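Forum > Manipulation > Perception and tracking
Search this site Search
Topics Unanswered Tags Members

Gripper width drifts when a large white object is close to the wrist camera

Kamonchanok Chareonsuk

I estimate jaw opening from the wrist camera by segmenting the two fingertips and fitting a rectangle to each pad. The software is Cevitz with the Nakpan tracker on top. Over plain backgrounds the width is stable to 2 mm. When a bright object fills the top of the view, the estimate wanders although the jaws are not being driven. Exposure is automatic, with a 50 ms ceiling.

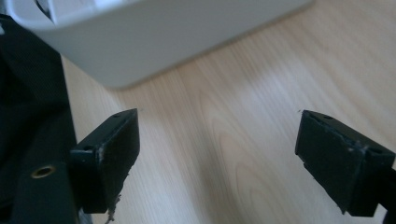
Jaws open, nothing held, white object close to the lens.

The masks break up mostly where the pads are scuffed. Is this a threshold problem or should I be retraining?

Jirayu Sukprasert

Check exposure first. A near white surface pulls the metering down, the black pads lose their edges, and the fit then follows whatever contrast is left. Pale scuffs on a black pad are exactly that.

Meter on a fixed region covering the gap between the pads, or lock exposure at start-up. Then fit only the outer contour and discard interior edges. If you do retrain, 2000 images with random brightness should be plenty, but do the exposure fix before collecting them. I would also clean the pads – there is a bit of fibre under the left one which could end up in the mask.

In Nakpan the width filter is off by default. Turn it on and reject any jump the motor could not have made between frames.

pumance_user

Had the same thing. Dropped the camera to 60 fps and it went away, no idea why. Cunau has a marker-based tracker if you can put tags on the fingers.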